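3.2 Gathering the demonstrations

All demonstrations were gathered by hand, with no robot in the loop. An operator holds one gripper tool in each hand and does the task directly on the table, and the wrist view from each tool is stored with the finger opening and the tool pose. We call the set Nerkis. It holds 740 demonstrations of table clearing, recorded in shared kitchens and break areas at two sites, Bolerent and Dirska. Most of it was done in September, the rest in short sessions after that. The list of episodes was frozen on 7 November 2020 and everything reported in Section 4 uses that list.

Why table clearing – it needs both hands some of the time and one hand most of the time, and the objects are cheap. Also the failure cases are plain to see. A wrapper either leaves the table or it does not.

Objects. We wanted soft things mainly. Earlier sets lean on cups, blocks and tins, where a grasp that is off by a centimetre still tends to work. Thin film is different: the finger pads slide over it, or push a fold along in front of them, and the policy has to notice and go back. So packaging film, bags, sponges, cloths, plus a few rigid items for contrast. Objects were allowed to overlap. In fact we asked for it. Operators were told to drop things on the table without arranging them, then leave the layout alone, even if it looked awkward to pick. Early on some of them tidied without meaning to, lining things up square to themselves, and those first 40 episodes were thrown out and are not part of the 740.

Operators. Milovan Golob wrote the instructions and ran the sessions at Bolerent, Nerea Urquijo at Dirska. New operators did a practice round that was not kept. The instructions fit on one page: start with both grippers open and clear of the objects, do not talk to the other people in the room, do not go back over an item once it is in the bin. Speed was left to the operator. We did try a metronome for pacing, following a suggestion by Þrastardóttir, but it made the motions jerky and was droped after a day.

An episode begins before first contact and ends when both grippers are back over the table edge. The approach matters more than we had expected. In a first version we trimmed everything up to the closing of the fingers to save space, and policies trained on the trimmed data would come down on top of a sponge at whatever angle they happened to be at – no turning to match its long side. Putting the approach back fixed most of this. Hence all the frames before contact are kept, also the slow ones where the operator is plainly making up their mind.

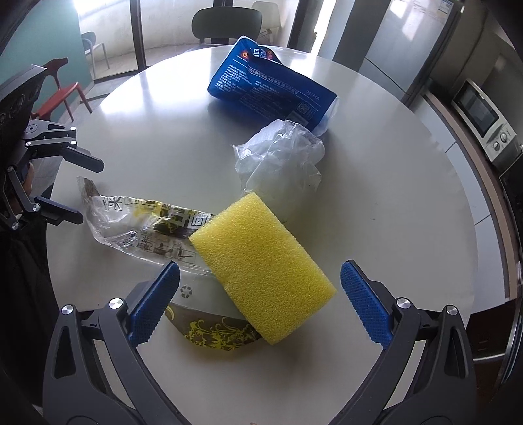 Figure 2. Wrist view before contact. Sponge lying partly over a clear wrapper, crumpled bag and blue package behind; second gripper at left.

Background was not controlled. Chairs, doors, kitchen units, reflections off glass, all left in, and the lighting is whatever the room had. The wide lens bends straight edges quite a lot towards the borders; we do not undistort, as the same lens is used at test time.

Filtering. Every episode was replayed once by someone other than the operator. Episodes were rejected for lost tracking, for a hand covering the lens, or for an item picked with the fingers of the person instead of the tool. This removed 159 episodes, again not counted in the 740. Tracking loss was the commonest cause by far, mostly near plain walls. Failed grasps were not a reason to reject, provided the operator recovered in the same episode. We mark the retries with a flag but the flag is not given to the policy.

Held-out split: 200 episodes, choosen by table and not at random, so that no table appears on both sides of the split. A random split gave flattering numbers and we do not report it.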